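Home News Notices Jobs Events Contact

Wanted: 12 people to eat lunch and then deal with it

January 2019
By Lautaro Paredes

Shares 12 | Comments 3

The Plarkollow lunch project is looking for participants. We need adults who eat takeout at work, have opinions about crumbs, and can be trusted near a white countertop for three weeks.

The work is simple and not very glamorous. You come to the shared kitchen at Kanport on weekdays, eat a lunch we pay for, and clear up after it. Then you fill in a card saying what you did, in what order, and at what point you thought about walking away. We are trying to write one page of kitchen instructions that people will follow. The current instructions run to four pages and live inside a cabinet door, where they are safe from readers.

Most of what we want to know concerns the last five minutes of lunch. People are good at the first part. They open the container, they eat, they remember a meeting. After that, a container with a few bites left in it can sit on the counter through a change of season. Does the food get picked out first? Does the lid go with the container or start a new life by itself? Who wipes?

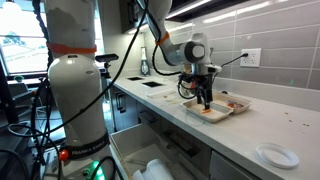 Unfinished business at the Kanport counter.

WHAT YOU WILL DO

Eat lunch. Menus go up on Monday and there is a vegetarian choice every day. Lunch comes in all kinds of packaging, foam and molded fiber included, and you don't get to pick which.

Empty your container. Scraps go in the scrap pail, and that includes the small stuff. One orange bit in the corner is still food, as far as the pail is concerned.

Sort what remains. Foam, fiber, plastic lids and plastic cutlery each have their own bin, with a label written by Arturo Gatti in capitals large enough to be read from the parking lot.

Wipe the counter all the way to the wall. We have learned to say "all the way to the wall."

Put back whatever you took out of a drawer, then close the drawer. This was added after the December trial, in which nearly 745 words of written comments were received, most of them about one drawer.

Fill in the card. It takes four minutes, or nine if you're the type who attaches a second sheet.

THE COFFEE QUESTION

Coffee is part of the study, whether we like it or not. The grinder and the pour-over gear share the counter with lunch, and the boundary between them is a matter of some tension. Forks drift toward the cups. Cups drift toward the grinder. Somebody's spoon always ends up alone. If you make coffee during a session, you are also in charge of the carafe, the scale under it, and any grounds that got loose. Decaf drinkers are welcome and will be treated like everyone else.

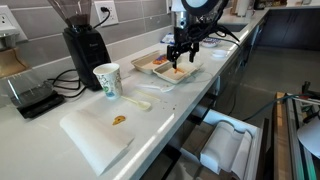 Ada Vitale has asked us to add that a fork put down on the counter "for a second" is a fork that has been left on the counter, and that she did the December trial and wrote this on her card eleven days running. She would also like crumbs to count as a separate item on the form. They will, starting with this round.

WHO WE ARE LOOKING FOR

Neat people, messy people, and people who think they are neat. We especially need the middle-of-the-road type who rinses things and leaves them in the sink. Professional cleaners have too much skill for our purposes, sorry. If you work for Lanusier on the upper floor you can apply, but we can take only three of you, as last time you formed a bloc.

You should be able to stand for fifteen minutes, lift a full scrap pail, and take mild criticism from a laminated sign.
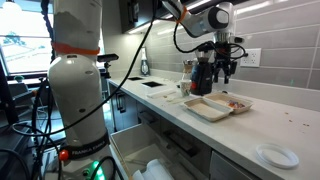

Sessions run from noon to one. Please be on time, as the food arrives when it arrives and the early people do not save the good noodles. Soap, sponges and towels are supplied. Gloves too, in every size except the one you wear, though we have ordered more from Chauhan and live in hope.

WHAT YOU GET

$635 for the full three weeks, paid at the end, plus the lunches. If you miss a day, tell us before ten that morning and we'll work something out. If you miss four, we'll give your place to the next person on the list and keep your noodles.

Food allergies: list them all on the application, even the ones you consider minor. Tullio Bellini does the ordering and likes to know.

HOW TO APPLY

Send a short note to Awuor Rotich at the Kanport front desk, or drop it in the box by the elevator. Give your name, the days you can't make, and a truthful account of the state of your own kitchen sink at the time of writing. Photos of the sink are not needed. Last time we got several anyway.

Places are filled in the order notes come in, with a waiting list after that.

Share Print Comments (3)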